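Workshop inspection, ground floor, Collard building. December round. Answers: Y = in order, N = not in order, P = partly. Comments go under the line they belong to. Open points carry over to the next round until signed off.

## A. Ways out and floor

- [x] Main walkway clear over its full width. **Y**
 - Measured at the narrowest point, next to the Procházka lathe: some 800 mm. Accepted, but the pallet truck must not be parked there.
- [x] Rear door opens from inside without a key. **Y**
- [ ] Exit sign over rear door lit. **N**
 - Dark on test. Lamp changed and still dark, so the fault is in the fitting or the supply. Electrician asked for.
- [ ] Floor free of trip hazards. **P**
 - Edge of the rubber mat by the sink has curled. Tape is a short-term repair only. Replace the mat.

## B. Storage and containers

- [x] Racking upright, no bent legs, load plates readable. **Y**
- [ ] Heavy goods kept between knee and shoulder height. **P**
 - Spare motors are still on the top shelf of bay 3. Same comment as last round.
- [x] Plastic bins free of cracks and sharp edges. **Y**
 - Bins are to be checked inside as well as out. Splits usually start in the corners, where they are hard to see with stock in place.

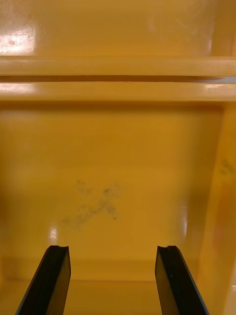 *B, bins: inner walls, yellow plastic.*

- [ ] Liquids stored on a drip tray and labelled. **N**
 - Two bottles of degreaser by the sink had handwritten labels with no hazard signs. Removed from use. Drirkero supplies printed labels on request; order a roll.

## C. Electrical

- [x] Portable tools carry a test sticker in date. **Y**
- [ ] Extension leads not joined end to end. **N**
 - One lead plugged into another behind the pillar drill. Separated during the inspection. A further wall socket is needed on that side.
- [x] Distribution board closed, front kept clear. **Y**
- [x] RCD trips on test button. **Y**
- [ ] Bench supplies switched off at the wall at close. **P**
 - Found on at 7 am on the morning of the inspection. Add to the closing sheet.
- [x] Small parts with bare leads kept away from live terminals. **Y**

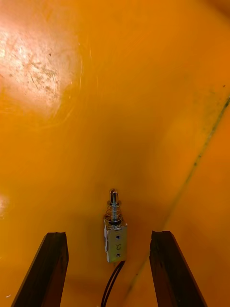

Isla Pomare asks whether the extra wall socket can wait until the board is next isolated, as a separate shutdown would stop the compressor as well. She would accept the pillar drill being out of use until then.

Agreed, provided the drill is tagged and its plug removed from the socket. Entered as open point C2.

## D. Benches and lighting

- [x] Bench tops sound, joints level. **Y**
- [x] Work in hand kept in trays, hand tools returned. **Y**
- [ ] Task lights working. **P**
 - Flicker on the lamp nearest the window. Tube and starter to be changed together.
- [ ] Fume extraction draws at the hood. **P**
 - Weak pull on the smoke test. Filter (Priveo) is past its change mark. Fit a new one and repeat the test before any soldering.
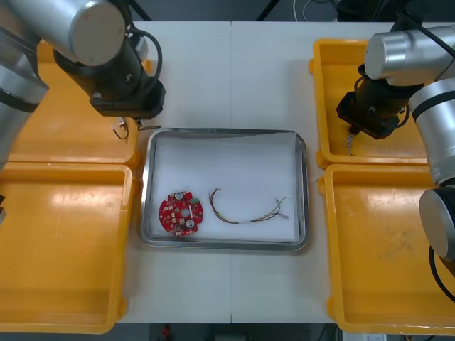
*D, benches: steel tray with red circuit board and loose wire harness.*

## E. First aid and fire

- [x] Extinguishers in place, pins and seals intact. **Y**
- [ ] First aid box complete. **N**
 - Burn dressings out of date, eyewash opened. Both to be replaced.
- [x] Break-glass point visible. **Y**
- [ ] Fire drill held since last round. **N**
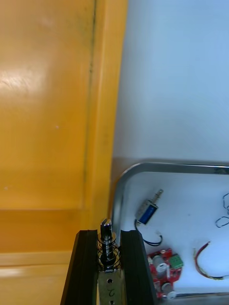 Efraín Henao writes that the drill was put off because the exit sign had already been reported, and he would like the sign repaired first.

Not accepted as a reason. The drill can be held in daylight with the sign out. Entered as open point E3.

## Open points

| Ref | Point | Needed by |
|---|---|---|
| A3 | Exit sign, rear door | At once |
| B2 | Motors down from top shelf | Next round |
| C2 | Wall socket; drill tagged out | Next isolation |
| D4 | Extraction filter and retest | Before soldering |
| E3 | Fire drill | Next round |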